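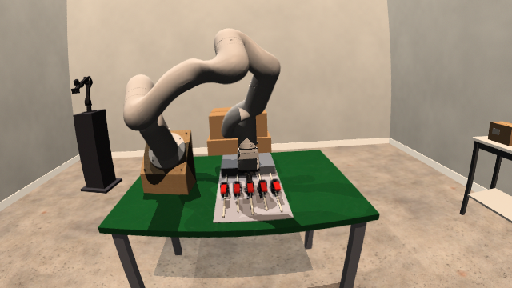

Category: Demonstrations / Visitor programme
Ticket 2231 – opened 13 October 2019 by Rūta Adomaitis

Before the open day at Mundberg I tried the visitor task two times in the simulator. The first run stopped with message 149, "target outside tolerance". The second run stopped at the same step. The visitors will watch this task on the big screen, so I would like to have it stable.

What I checked:
– The arm is on its wooden mount, as in the September version.
– The board with the rods and the red parts is loaded from the Stelero project file.
– I restarted the simulator and the message came back at step 124.

I also looked at the table from the top view, with the wrist over the board. 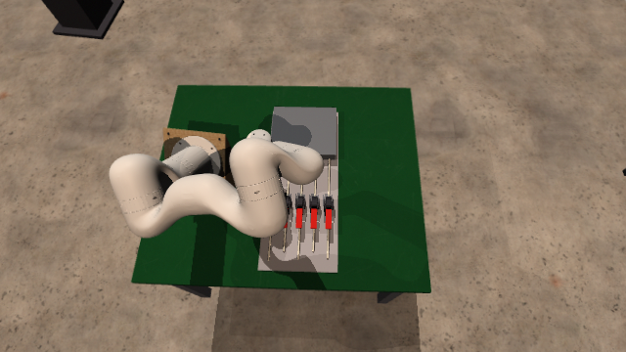 Bence Kocsis replied that the board position was changed in September and the old offset is probably still in the demo script. He asked me to load the offset again before step 124 and not to touch the tolerance.

I have done this now – the run passed step 124 without message. I will repeat it on the demo computer before I close the ticket.

Last updated by: Rūta Adomaitis
Status: waiting for test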